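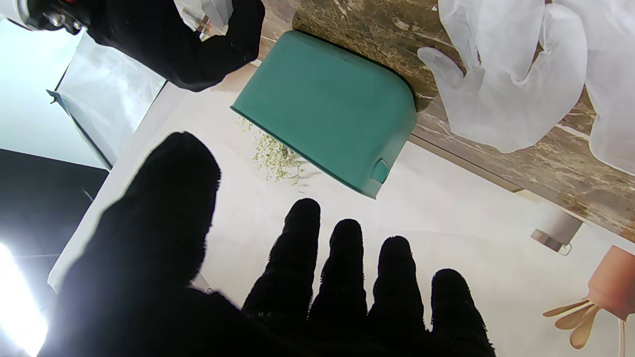 Védís Blöndal: Going to disagree with the first post, sorry! I saw Binirness on Friday at the Wamville Playhouse and the second act did not drag one bit. The duet on the ferry was the best thing I've heard in that building in years, and I've had a subscription there since they still had the awful green seats.

ingvar_b
Fair enough, but were you downstairs? I was up in the balcony and lost half the words whenever the brass came in. Also they cut the reprise — the one on the cast album, track 3 I think — and I sat there waiting for it like a fool.

Védís Blöndal
Row G, so yes, downstairs. I didn't miss the reprise. It just tells you again what she already sang to her father.

matinee_moth
No no no, the reprise is the whole reason I love that show! When the Privwood company did it in August they kept it in and people were sobbing. Smaller house too, 200 seats, no mikes, and you could hear every word.

ingvar_b
Thank you, moth. I paid $127 for my ticket and I'd like all the songs please.

pitlane
Who was on as Guérin? I go Sunday and heard the understudy might be in.

Védís Blöndal
Understudy on Friday, and he was great. A bit stiff in the tavern number, then he loosened up. Get there early, parking behind the library was full by seven and I ended up walking from the bank.

pitlane
Ugh, ok. Is there still only the one intermission?

matinee_moth
One, about 20 minutes, and the bar line eats all of it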